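28 December 2023

# Parkcombe laundry room adds a folding table and lettered backdrop

PARKCOMBE. The shared laundry room at the Farside apartments has reopened with a new folding area, following work on the floor, the power outlets and the wall behind the dryers. The room serves 102 apartments and had been on reduced hours since June.

The main change is a wood-topped table for sorting and folding, placed against a wall hung with black fabric. Residents previously folded on top of the machines, which blocked the lint filters and left no flat surface longer than a dryer lid. The new top is light yellow wood with a straight grain. It has openings cut through it so that cords for irons and steamers can be fed down to the outlets below.

The table was supplied by Šimko, a furniture workshop in Girnport, at a price of $862 including delivery. The building's maintenance budget covered the cost. The workshop also cut the openings before delivery, and the surface was sealed on site with two coats of clear finish. Residents are asked to keep hot irons on the metal rests provided and to wipe up liquid detergent as soon as it spills.

The fabric behind the table covers a section of wall where pipes were rerouted. It hangs from a rail and can be taken down for access to the shutoff valves. Large letters in felt-like material are attached to it, in pink, orange, light blue and other colors. They were cut out by children from the building during a craft afternoon and will stay up through the winter.

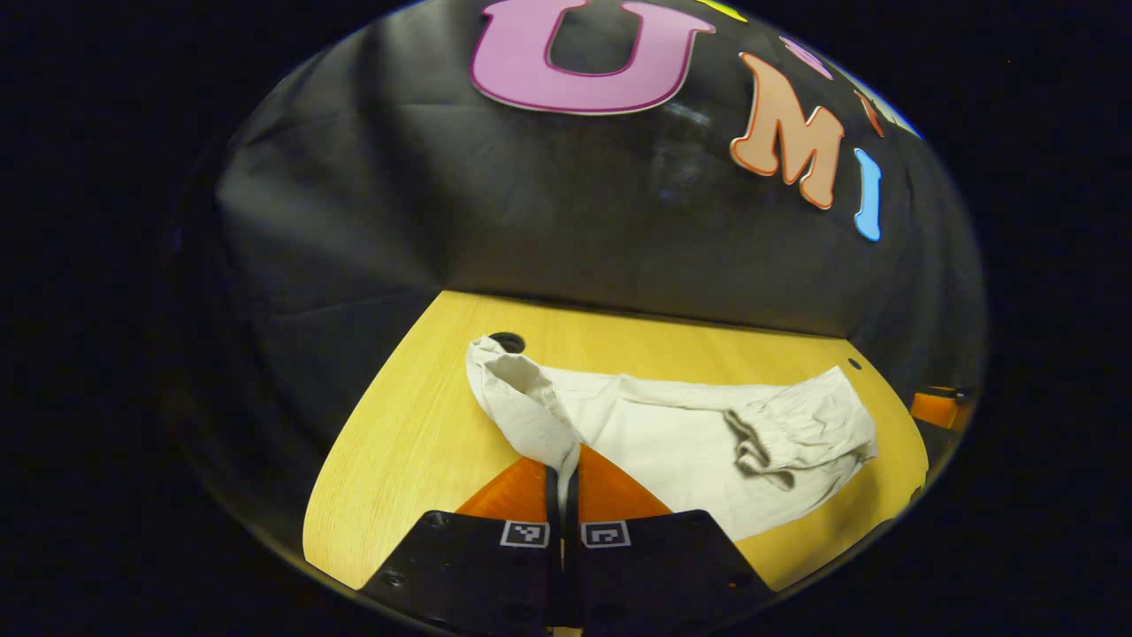

*A crumpled off-white garment on the folding table, with colored letters on the black fabric behind.*

Zdeňka Holub, who manages the building, said the fabric was chosen over painted panels on grounds of access. "A panel has to be unscrewed and then patched. The cloth lifts off the rail in a minute and goes back the same way," she said. She added that the dark color makes pale laundry easier to see when it is held up and checked for stains.

A printed folding guide has been left in the room for residents who want one. It deals mostly with garments that do not hold a crease, such as light cotton pants with elastic at the ankle. The guide recommends laying the garment across the table at full length, opening any twisted section by hand and smoothing from the waist toward the cuffs. One leg is then placed over the other, seams together. Gathered cuffs should be left as they are, as pulling them flat stretches the elastic and the fabric springs back once released. The folded leg is brought up in thirds. White items should be folded after the dark ones only if the surface has been wiped in between.

The guide also covers fitted sheets, towels and knitwear. Knitwear is to be dried flat on the racks near the window and should not be left on the table overnight.

New rules for the room took effect with the reopening:

- Folding is limited to 47 minutes at busy times, matching one full dryer cycle.
- Clothes left on the table after closing are moved to the shelf by the door and kept for 6 days.
- Cords must be unplugged and pulled back up through the openings after use.
- Nothing is to be pinned or taped to the black fabric without asking the office.

The time limit drew comments at the last residents' meeting, where several families said that a large load of children's clothes takes longer to sort than to dry. The office agreed to waive it before noon. Holub said the rule would be reviewed once the room had been in normal use for a full season.

Work on the floor is complete except for a strip along the drain, where the sealant is still to be replaced. The room will close for one morning while that is done, and a notice will be posted in the lobby beforehand. The dryers were not replaced. Their exhaust ducts were cleaned and the door seals checked, and one unit was given a new belt.

A second table of the same type is planned for the smaller laundry room in the rear building. Šimko has taken the measurements, and that top will be narrower to clear the door. No delivery date has been set. Residents of the rear building may use the main laundry room until the second table is in place, and their door cards have been updated at the office.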